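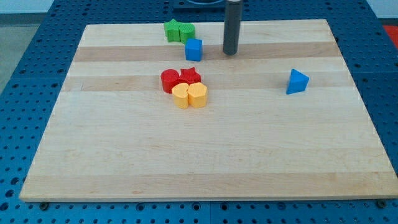 An Afternoon at the Godstead Open Day

I'd been meaning to get to the Godstead woodworking open day for years, and this December I finally made the drive. What a place! The old mill sits right on the river, and the smell of sawdust reaches you in the parking lot (mixed with cinnamon, thanks to the bakery stall by the gate).

The doors opened at 2 and I went straight to the lumber barn. Mayuree Boonyarit runs the drying sheds, and she let our group of 13 handle boards at every stage, from rough planks with the bark still on to maple ready for gluing up. She showed us how she flips every other strip before it goes into the clamps, and then she passed around one that had been rushed. It rocked on the bench like a canoe.

Next door was the Drasano room, all cutting boards and countertops. I love a pale board with a couple of darker strips running through it, and I could have stayed there until closing. A man at the finishing bench was rubbing in oil with an old T-shirt and happily answered every question I had. He puts on six thin coats, with a night between each.

I missed most of the Rana chair demo, sadly, but caught the steam bending at the end, and the whole crowd cheered when the back rail went around the form in one piece.

Parking is free, soup is in the Plundard tent, and you'll want warm socks because the barn floor is freezing. I came home with a spoon blank and a bag of maple offcuts.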